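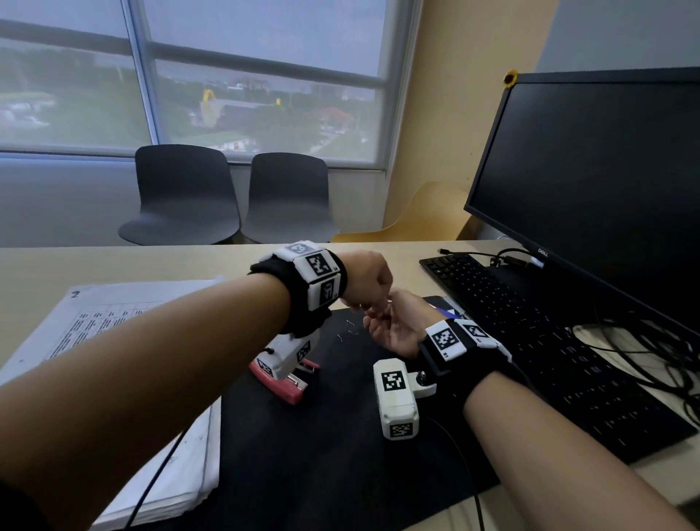 Why strap anything to your wrists, Senyo Laryea asks under the last set of notes, when you could just grab the robot's arm and push it through the motion yourself?

Good question, and it's most of what I want to get through today, so thank you Senyo. (Keep posting under the notes, please. I read all of it, just slowly.)

You can grab the arm. People do, it's called kinesthetic teaching, and if you took the Bestham lab last term you've done it: arm goes slack, you push it around, it writes down its own joint angles. I love it for the first day of anything. The numbers come straight from the robot's own joints, so there's no guessing whether it can reach the places you showed it. It just went there!

Now try it with two arms. You have two hands, each arm wants at least one of them and usually both, and your own body is in the way of every camera. Then try something with a light touch in it, like squaring up two sheets of paper. You're feeling the weight and friction of the arm, which drown out the paper. My demos this way come out slow and lumpy, and a policy trained on lumpy demos moves in a lumpy way too.

So, option two, remote control. You sit off to the side with a leader arm or a pair of hand controllers and the robot copies you. Your body's out of the picture, both arms can go at once, and the data is still robot data. What you lose is feel. With the plain setup you get no force back at all, so you squeeze too hard, or you hover over the object for ages deciding if you've arrived. Add some lag on top and you start moving in little hops, move, wait, look, move. Please look for the hops when you do the reading! They show up as flat spots in the speed plot, and a model will happily learn to pause in all the same places.

Option three is the one with straps. You do the job with your own forearms and hands, at your own desk, and the trackers record where your wrists went. The square black-and-white patterns are fiducial markers. A camera that knows the printed size of a square can work out where that square is and which way it's turned, from one view. You want them on several faces of the block, the way the wrist modules have them, so that when you roll your forearm and lose one, another may still be facing the camera. The gripper attachment and the block sitting on the mat carry markers too. A wrist path by itself says where the arm was, and for most desk jobs you need to know where the thing was as well.

Things I want you to write down about option three:

Calibrate every time you put the strap on. Fabric doesn't go back to the same spot on your arm. If the marker sits a bit further round than it did this morning, every pose you record after lunch is turned by that much, and nothing in the file will complain.

Fingers are not in there. A wrist marker tells you nothing about what your thumb is doing. Either you get the hand from video, or you hold a gripper-shaped attachment and let that be the hand.

Your reach isn't the robot's reach. You'll lean, you'll twist at the waist, you'll do a thing with your elbow that our arm can't do. Replay early, in the simulator first, before you've collected a whole day's worth.

Keep your hands where the head camera can find them. When one crosses over the other, the lower markers can get covered, and you'll have a gap to fill. Short gaps I'd interpolate. Long ones I'd throw out, and I mean it.

How much gets thrown out? Veronika Lehner and I ran a desk-task set on the Skustow rig in January. We recorded 400 demonstrations and kept 332. Most of the losses were hidden markers, then a batch where I'd skipped the calibration (yes, me, see above), then a few where the task plain went wrong. Veronika wanted to keep the failed ones with a label on them, and I've come round to her side. A fumble followed by a recovery is worth a lot, because the robot is going to fumble and it needs to have seen a way back.

For the lab: pick one task that takes two hands and fits on a desk mat. Do 18 demos, six by pushing the arm, six by remote control, six with the straps. If a single try runs past 40 seconds, stop and choose an easier task. Plot wrist speed for all of them on the same axes and write me a page on what you see. Don't tidy the plots. Pairs are fine, swap who wears the straps halfway through each method.

Reading is the McIver chapter on retargeting, first half only, the second half uses notation we haven't met yet. Bring your elbow questions.

12 shares
3 comments

Related notes
Marker size, camera distance and blurry corners
Leader arms: setting up the Flelix pair
What to do with a failed demonstration
Reading a speed plot
Bestham lab sheet, arm in slack mode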